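Lists > Small Water Systems > Pumps and Tanks > Message 1051

Re: Booster pump runs on after the tank is full
7/28/19

> We have the same layout you described last winter at Skevham. One well, one
> 3000 gallon tank up the hill, float switch in the tank, and a booster pump
> at the bottom to feed the houses. Since January the fill pump has been
> running on after the tank is full. Water comes out the overflow and down
> the bank. If I turn the selector to Off and back to Auto it sometimes
> stops, sometimes not. The float was replaced two years ago. The starter
> is a Verhoeven and looks clean. Before I buy another float, is there
> anything I should look at first? Also, how hard is it to change the
> selector? Ours is the three-position kind with the knob on the door.

I would leave the float alone for now. What you describe, where the pump changes its mind when you work the knob, is what ours did for most of a year before we looked in the right place. We bought two floats in that time and neither one made any difference.

First thing, with the tank low and the selector in Off, does the pump stay off? Leave it for a few hours. If it starts on its own in Off, you have a selector or a starter problem and the float doesn't come into it.

If it stays off, put it in Auto, shut off the power at the disconnect, and pull the two float wires from the terminal strip. Tape them. Turn the power back on. With a float that closes to call for water, the pump should do nothing. If it runs anyway, the fault is on the panel side. If it sits quiet, put the wires back and start walking the cable up the hill. Look hardest at any splice below ground. We had one in a box that had filled with water, and it passed enough current to hold the relay in once it had pulled in.

On the selector itself – yes, it is an easy job if you label the wires before you touch them. The knob part stays in the door, held by a ring nut, and the contact blocks are behind it. On most of them green means normally open and red means normally closed, but check with a meter before you trust the color. I have seen a block put in the wrong side and work fine in Hand and badly in Auto. 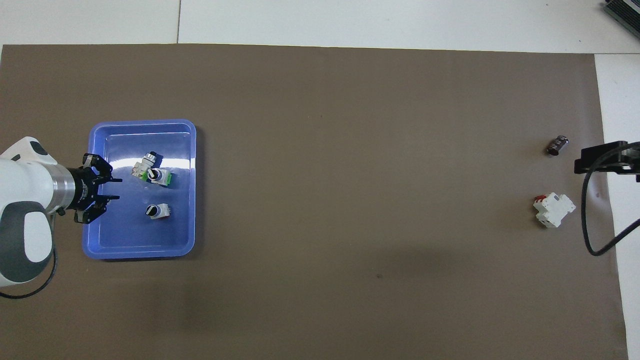

Selector switch with a black knob and green contact block, in the blue tray.

Buy the whole assembly if you can. You can get the contact block alone, but the plastic collar that holds it gets brittle in a damp pump house, and then it rocks when you turn the knob. Firnidis still had them when I last ordered. Take a photo of the number on the side of the old block, since the same catalog page covers several that look alike and don't fit each other.

Check the starter too. Clean on the outside doesn't mean much. With the power locked off, push the armature in by hand and let go. It should snap back. If it comes back slowly, the contacts are sticking and no float or switch will fix that. The Verhoeven at Bakadholm did this in wet weather only, and it took a long time to catch.

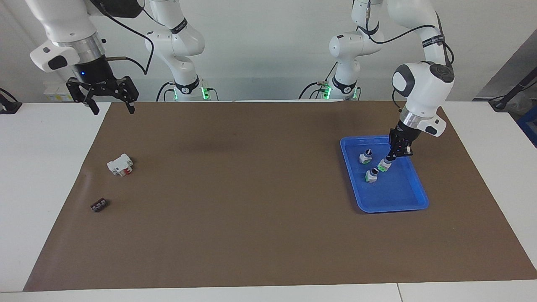
Brown mat on the long table, blue tray toward the right, two loose parts on the left.

One more thing about the overflow. If it has been running since winter, walk the bank and see where the water has been going. Ours had cut under the edge of the tank pad. We filled it with crushed rock and ran the overflow pipe farther out, and put a screen on the end to keep mice from nesting in it. That cost more time than the electrical work did.

As for how much water you are losing, put a bucket under the pipe and time it. We were dumping about 1000 gallons a night at the worst point, which explained the power bill.

Post what you find with the float wires off. If the pump stays quiet I would want to know how long the cable run is, and if there is conduit the whole way.

2 replies | 0 shares

Contact the list owner | Back to top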